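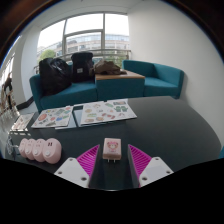 *Small wall charger with a printed bear character, on a dark tabletop.*

# Fludance Shared Charging Cabinet

The Fludance cabinet is a lockable storage and charging unit for schools, libraries and residential halls. It provides a fixed place for personal devices during the day and keeps chargers and cords off desks and walkways. Inen supplies the cabinet in two sizes, both intended for indoor use against a wall.

## Construction

The body is folded steel with a powder-coated finish in gray or white. Doors are hinged on the left as standard; right-hand hinging must be requested when the order is placed. Each compartment has a vented rear panel, a cord notch and one grounded outlet set into the side wall. Outlets are spaced so that a block-style charger does not cover the one beside it.

| | Fludance 8 | Fludance 16 |
|---|---|---|
| Compartments | 8 | 16 |
| Height | 956 mm | 1,780 mm |
| Width | 400 mm | 400 mm |
| Rated load, total | 1,000 W | 2,000 W |
| Supply cord | 2 m, rear exit | 2 m, rear exit |
| Locks | Key or code | Key or code |

Compartment interiors are the same in both models. A full-size laptop fits upright with its charger attached.

## Chargers and cords

The cabinet does not include chargers. Users bring their own, and the institution decides which types are accepted. Chargers with cracked housings or bent prongs should not be plugged in. Power strips and outlet splitters are not permitted inside a compartment.

Institutions that allow personal chargers are advised to label each one with the compartment number. A sheet of printed labels is packed with the keys.

## Installation

The cabinet must be fixed to the wall at the two upper brackets before it is loaded. Leave 95 mm of clear space above the top panel. The supply cord must reach a wall outlet directly, without an extension. Fixings for masonry are included; fixings for drywall are available from Womau under a separate part number.

The Fludance 16 is delivered in two sections and requires two people to assemble. Allow about an hour.

## Care

Disconnect the supply before cleaning. Wipe the doors and shelves with a damp cloth and mild soap. Do not spray liquid into the compartments. Check door hinges and outlet covers once a year; many schools schedule this in July.

## Ordering and delivery

Orders are shipped from the Campos warehouse. Replacement keys, shelves and outlet covers can be ordered individually by quoting the serial number inside the upper door. The previous single-door model is no longer sold, but its keys remain available.

Page last revised Oct 11, 2021.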